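**Bench 8, table surface and marker pieces**
Thursday, entry by Jianguo Qian, Castillo workshop

The table top at Bench 8 was inspected this morning following the request from the Brarkley group for a plain, pale working surface. The wood is light in colour with a pronounced streaked grain. The seams between the planks are straight and run with the grain. They were checked by hand along their full length and no raised edge was felt.

Small dark specks are present in several places. They do not catch a fingernail and have been left alone. Filling them would leave patches of a different tone, and colleagues are asked not to attempt it.

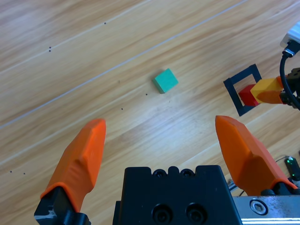
*Bench 8: teal cube on the table top, with seams and dark specks in the wood.*

The teal piece has a matt finish and reads clearly against the honey tones. It should be kept as the standard piece for this table. Trunmont supplied the set in August; the spare pieces are in the Bilel drawer, second from the top.

The outline for the tape square was set out at 120 mm a side, measured to the outer edge. Black tape was chosen in preference to the blue, which lifted at the corners on the previous bench after about 50 placings. 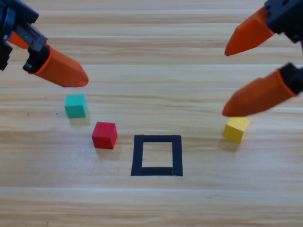

*Same table with the black tape square, teal cube and yellow cube.*

The yellow cube is closer in tone to the wood than the teal. Colleagues who find it difficult to pick out by eye should record this against the bench number.

Cleaning: dry cloth only. No solvent is to be used near the tape.

Outstanding: replacement roll of black tape to be ordered; lamp height to be entered on the bench card.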